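From: Elsa Fjeld
To: Flultham fit-out list
Subject: Re: wall covering and worktop, pattern repeat and seams

Wycliffe Mwakalinga wrote:

> Has anyone hung a dense all-over print on three sides of a bench
> enclosure? I have the leopard paper in two widths and the repeat
> does not divide into either wall. I would also like to know how
> you finished the bottom edge where it meets the worktop. Mine is
> lifting and I do not want a skirting strip if I can avoid it.
>
> Wycliffe

Wycliffe,

Yes, at Nanside. We used separate panels, one per wall, and did not try to carry a single length round the corners. Each panel was cut to its wall with 8 mm spare on every edge, then trimmed in place with a new blade.

On the repeat: with a print this busy the match at a corner matters less than the level. If the rows of rosettes run downhill towards one end, the eye picks it up at once against the straight line of the worktop. Set the back panel first, level it from the worktop and not from the top edge, then take the side panels from that. I would not spend time matching rosette to rosette across the corner, particularly where a post covers the join.

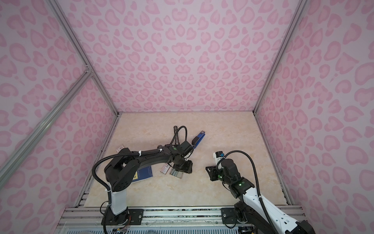
Pink leopard on the back and both sides, marble-pattern top, aluminium posts at the back corners.

The bottom edge has no skirting. The back panel comes down to the top in one straight seam. For yours, I suspect the paste rather than the cut. Ezequiel Trujillo had the same lifting with ready-mixed paste on a sealed board. He keyed the lowest 2 cm with fine paper, wiped it down, and went back over it with border adhesive. It has stayed put since January.

Two smaller points. Check the batch number on every roll before cutting. Ours were all batch 3637 except one from 1129, and the pale ground was visibly warmer in that one. The Alarcón counter exchanged it, but only because it was still wrapped.

Secondly, the marble pattern. Noemí Zavala argued for a plain top and I can see the case, as two patterns meeting at a seam can look restless. Beige next to pink is quiet enough for me. If you are still choosing, lay an offcut of paper upright against a sample of the top and look at it under the bench lighting before ordering.

Which widths do you have, and how long is the back wall? With those I can work out the waste for you.

Elsa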